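Home | Archive | Threads | Search | Join the list

Re: [declutter-chat] the stuff that has no drawer
Last updated: 11 Nov 2020

Someone on the list wrote:
> I can manage clothes and I can manage books. What beats me
> is the odds and ends. Do you tip it all out and start again,
> or pick through it a bit at a time?

Tip it out, on the bed! You can't go to sleep until it's dealt with, and that has got me through more evenings than any timer (though I do set one, 30 minutes, and ignore it). I used to have a lovely set of Tremier boxes for all this, labelled and everything, and I never once put a thing back in the right one. Now it's a clear tub and whatever's in it is in it. A tiara, a string of pearl beads, a little wrench, a stone. I mean, where would YOU file a stone? 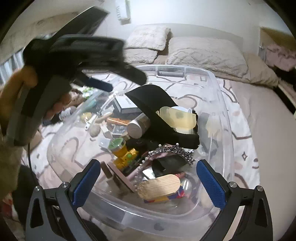 What I do with it

First the rubbish, so drinks cans off the bed before anything else. Then anything that tangles. Beaded sprigs and wigs are the worst pair going, the wire loops grab the hair and you're there all night with a comb, so please keep them well apart. I roll long hair loosely and give it a bag to itself. Hats go on top of everything, never under, or the brim is ruined. The fleecy bag is a menace too, I always forget to look inside it.
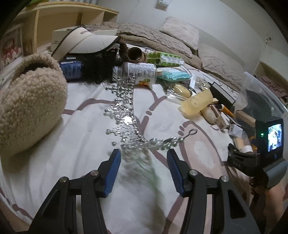 Albertina Nogueira

PS to whoever asked about the Toson dividers, I paid far too much and they slid about. A cut-down cardboard box does me fine. Will try again in February when I've got the spare room back.

Recent on this list
- Torari hooks, any good on painted doors?
- Wigs and how to store them (long)
- My 100 things challenge, week two
- Leung shelf brackets wanted

Previous | Next | Back to top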